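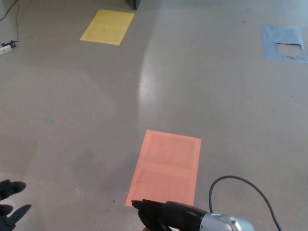 Photo: Plokby trial, demo floor / Caline Review

Let me say up front I wanted to like the Plokby floor kit. I still sort of do. But the price they're asking for it, and the way it's being sold to small shops and schools, bugs me enough to write this on a Saturday when I should be doing something else.

So the pitch. You have a two-armed robot already, or you lease one through Cikora like we did. Plokby sells you the software package plus a box of colored sheets. You put sheets on the floor, orange, yellow, blue, whatever, and you tell the robot in plain words what to do with them. Pick up the orange one. Go to the yellow one. "Teach by paper" is the slogan. No code, no tape measure, no calibration weekend.

Good idea. Really good idea even. Paper is cheap, floors are everywhere, and anybody can move a sheet two feet to the left and try again. I've sat through enough setup sessions with printed targets and laser levels to know what that's worth. First hour with the kit was the most fun I've had with one of these machines in a long time.

Then you look at what you payed for.

The box has 36 sheets in it. Thirty-six sheets of colored paper, for $142, and the refill is the same price as the first box. They are nice sheets, I'll give them that. But paper on a floor gets wrecked. It gets stepped on, it gets rolled over, it gets stuck down and then comes up in pieces. Look at the blue one way out on the right. Big ragged hole in the middle and you can see floor through it. That's a marker now? The manual says to replace any sheet with "visible wear." Well ok. At those prices who is going to do that? People will leave the torn one down and hope, and then they'll blame the arm.

And the floor. Every demo video I've seen for this thing is shot on what looks like dull matte carpet tile. Most of the places Plokby wants to sell into have sealed floors. Shiny. Ours throws a long white stripe of glare straight up the middle, and there is one line in the manual on reflections, one, telling you to "consider lighting conditions." I considered them. They're the lights. They came with the building.

Distance is the other thing. Close up I have no complaints – orange sheet right under the fingertips, hard to ask for an easier target. The yellow one out ahead on the left is a different deal. From the head camera it's small and pale and whatever is on the surface is barely there. If your product depends on the machine telling one sheet from another across a room, maybe don't pick the palest yellow in the catalog. Pryor, who make the competing kit, use fat dark borders on everything. Ugly as sin. Works for me.

I know what the answer will be becuase I've already had it from their sales desk. The kit is for "near and mid range learning tasks" and I was using it wrong. Fine. Then say that on the front of the box. Don't print a whole room on it.

My bigger gripe is the subscription. Sheets are one thing, you can complain about sheets and then buy a pack of construction paper, and I bet half the customers will. But the plain-words part, the part that makes the kit worth having, is $33 a month per arm. Per arm! A two-armed robot is two subscriptions. I asked if you could run just the right arm on one plan and they said yes but the left one "will hold position." So you've got a perfectly good hand hanging there in view doing nothing until you pay up.

That's where I get off. Charge for the software, sure, people built it, they should eat. Charge once for the machine. Nobody buys a car and pays by the door.

What would fix it, in my opinion. Laminate the sheets or sell plastic ones. Darker yellow. A real page on glossy floors, with pictures, written by somebody who has stood on one. One price per robot. None of this is hard and I'd guess most of it has been said in meetings over there already.

Would I tell a school to buy it today? No. Rent it through Cikora for a month, the trial covers both arms, and see how your own floor treats it. Bring your own paper – the software didn't seem to care whose it was when I swapped a few in, and the manual doesn't say you can't. Also sweep first. I didn't and there are a couple of bits of I don't know what on mine.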